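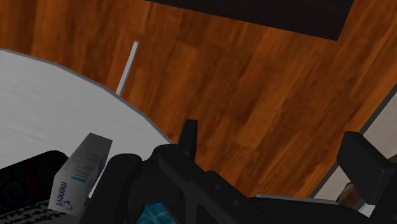 # Baneck announces Nicanor Pacheco for June lecture series

The Baneck Centre for Architecture has confirmed that architect and researcher Nicanor Pacheco will give the opening talk in its June lecture series. The talk, "Shared Walls," begins at 6:30 pm on Thursday in the main hall. Doors open at 6 pm.

Pacheco is a founding partner of Başaran, a practice known for its work on attached and mid-rise housing. He has spent most of his career on the question of how neighbours live beside, above and below each other, and on what building codes allow them to share. His talk will cover three housing projects, including Pliltell, a co-operative of 94 homes arranged along 2 courtyards.

"Most of what I have to say concerns stairs, laundry rooms and the places where people leave their bikes," Pacheco said. "Those are the parts of a building that get cut first when the budget is tight. I would like to talk about what it cost to keep them."

The lecture will run for 90 minutes, including questions from the audience. It will be moderated by Évan Hoarau, head of public programs at Baneck. 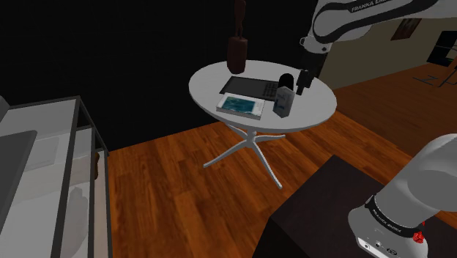
Hoarau said the series was planned after a year in which housing came up at nearly every public event the centre held. "People were asking very practical questions about density, and we didn't always have the right person in the room to answer them," he said. "Nicanor has built this kind of housing and has gone back to see how it is being lived in — that's the part our members wanted to hear."

The talk coincides with the opening of the centre's reading room to the general public. The room holds 3,422 catalogued items on residential architecture, including drawings, planning reports and out-of-print journals. Until now it has been open to members and students by appointment only. Visitors will be able to consult the collection in person, but items can't be borrowed.

Later talks in the series will deal with school buildings, the reuse of industrial sites and the training of young architects in smaller towns. Speakers and times will be announced separately.

The lecture series is supported by Herkico, which has also funded the new catalogue for the reading room.

**Tickets and access**

Admission is free for members and students with valid ID. Other visitors can buy tickets at the front desk on the evening. The main hall is wheelchair accessible from the side entrance, and live captioning will be provided. A recording will be posted on the centre's website after the event.

**Media contact**

Journalists who would like to attend or arrange an interview with the speaker should write to the Baneck press office. Project drawings of Pliltell are available on request.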